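Erska bin-pick logs, README

last touched November 13, 2025

Read the "known problems" part before you train anything on this. Please. Two people already didn't.

What's in here

2745 grasp attempts, one arm, one bin, bar-shaped parts in red and dark green. Each attempt is one folder. Everything was recorded in October in the Zornwood lab, same bench the whole time. The fixed camera did not move (we checked the calibration each morning, the drift file is in calib/).

The point of the set is the regrasp method, internal name Evix. Short version: standard planner picks the top scoring grasp, closes, lifts, and if it misses it rescans the entire bin and starts over. Evix keeps the ranked list from the first scan, throws out only the candidates near whatever got disturbed, and goes right to the next one. Less scanning. That's the whole idea. Longer version in notes/method.txt, which is half written.

Splits

train: everything not listed below
val: 200 attempts, picked by session so no session is in both
test: 200 attempts, same rule
hard: 26 attempts, bars leaning on the partition or pushed up against a wall. NOT in test. report seperately

Folder layout

rgb.png - fixed camera, one still per attempt, saved with the gripper down
depth_pre.npy - depth before the arm comes in, float32, meters
pose.json - gripper pose at close, robot base frame
cands.csv - ranked grasp candidates, best first
result.txt - single word, see labels

depth_pre and rgb are NOT the same moment. The arm is clear of the bin in the first and in the way in the second. If you need them lined up use rgb_pre.png, only exists for Evix runs, sorry. 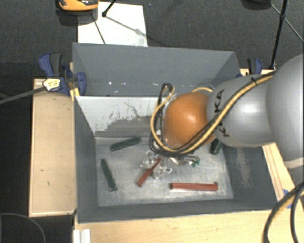

Rozália Dvořáček
Grasp planning, data collection. Maintainer of this set

Fixed camera view is what you get in every rgb.png, so plan for the arm blocking stuff. With the KUKA reaching in from the right, a bar by the right wall can end up mostly under the gray arm section and only the lower part shows. Segmentation masks cover visible pixels only. We did not guess at hidden outlines. If your model wants full outlines, get them from depth_pre.

Bin has a sloping partition, we only pick from the larger front compartment. The rear one is masked out in the config (roi_front: true). Leave that on. Turning it off gives you fake candidates along the top edge of the partition and they score great for some reason.

Labels

held - bar still in the fingers at the lift check
dropped - was in the fingers, then wasn't
missed - closed on nothing
bumped - no grasp, but another bar moved enough to need a rescan
abort - controller stopped the motion. Cause in log.txt if we got one

One label per attempt, no combos. If a bar was held AND something else got bumped, it's held. Severyn disagrees with this and he's probably right, it will change in the next version.

Labels come from finger width plus a person looking at the still. Where those two disagreed we went with the person.

Result so far

On test, Evix needs fewer full scans per held bar than the baseline planner. The held rate itself is the same within noise, so don't cite this as a better grasp, it's a cheaper retry. On the hard split neither planner is good. Bars tilted up against the base of the partition are the worst: the planner likes the high end, the fingers come down next to it and the bar slides or turns. More data needed there, 26 is too few to say anything.

Per session tables are in results/. The baseline column in session 2 used an older gripper offset, ignore it.

Known problems

- Bin floor is worn. Streaks, whitish scuffs, darker patches. Color-only segmentation picks up the scuffs as edges. Same for the partition, the scratches across its middle gave us a thin curved "object" in a lot of early masks. Fixed in masks_v2, still there in masks_v1. Use v2.
- Shiny gripper fingers leave holes in any depth taken with the arm in. Another reason depth is pre only.
- Dark green on dark gray wall is low contrast. The red bars are much easier. Please report per color or your average will look nicer than it should.
- One bin, one arm, one part shape. Don't claim it generalizes, we don't.
- Bin is clamped to the bench on purpose. Left loose it creeps when the fingers push on a wall and then every pose after that is off. If you rebuild the setup, clamp it, and recheck the bin corners in calib/bin.yaml after.
- Timestamps in log.txt are controller time. rgb timestamps are PC time. They don't agree. sync.py gets them close enough for matching folders, not for anything about speed.

Running it

python check.py path/to/data
python eval.py --split test --masks v2 --per-color

check.py will complain about missing rgb_pre on baseline runs, thats fine. It should not complain about anything else. If it does your download is broken, grab it again.

eval.py wants Yurchenko (our candidate ranking library) installed from the repo, version pinned in requirements.txt. Newer ones changed the sort order on ties and the numbers come out slightly different. Took us a day to find.

Rerunning the planner offline: plan.py --from-cands uses the stored list, --rescan recomputes from depth_pre. Only the second one is a fair baseline.

Use and contact

Research use, fine to redistribute with this file attached. Label fixes welcome, send them as a csv with folder name, old label, new label and one line why. Mask stuff and general questions to Rozália, controller and calibration questions to Severyn Ostapchuk.

TODO
- split held into held / held+bumped
- rgb_pre for baseline runs
- more hard cases
- finish notes/method.txt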